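Dosdale Robotics Club forum > Student projects > Digging arm, the soil task

Page 2 of 2

pludero_pete
Jul 18, 2025
So the rules for September say the arm has to shift 200 g of soil from the tray to the cup, unaided, in 8 minutes. Ours can shift it. It can also shift it onto the floor, the keyboard and Femi. Does anyone have a view on base height? We are flat on the bench and the forearm fouls the rim of the tray every time.

marrowfat
Raise the base. Fixed it for us in an afternoon.

gearsandgravy
Don't raise the base, shorten the scoop. Every bit of height you add is more leverage on the shoulder servo, and those servos complain enough as it is.

marrowfat
They complain because you run them flat out, Garnet. Ours is sitting on the chemistry and physics handbook and it clears the rim with room to spare. First time I've got any use out of that book.
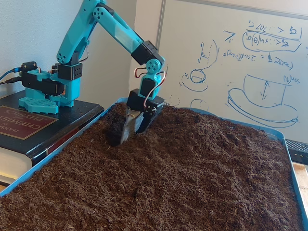 Re: Digging arm, the soil task (scoop angle)

gearsandgravy
Lovely. And when it tips over?

marrowfat
It's a very heavy book.

femi_h
Femi Haruna here, owner of the shoes with the soil in them. Height is a side issue. What matters is the angle the blade goes in at. Too steep and it stalls, too shallow and you just comb the top. There's a lot of sin(θ) on our whiteboard about this and I'd stand by most of it.

pludero_pete
Most?

femi_h
There's one line I can't read any more. It was definitely important.

gearsandgravy
You could skip the trigonometry and try five angles with a kitchen scale. That's what Sumell did last year.

femi_h
Sumell came ninth.

gearsandgravy
With clean shoes, though.

marrowfat
Can we at least agree on fluffing the soil up between runs? It packs down after a few goes and then your numbers are rubbish. We logged 257 g on a fresh tray and nothing like it by teatime.

pludero_pete
OK, trying the book tonight. All I can find is a dictionary. Will it do?

marrowfat
Hardback?

pludero_pete
Paperback.

gearsandgravy
Oh dear.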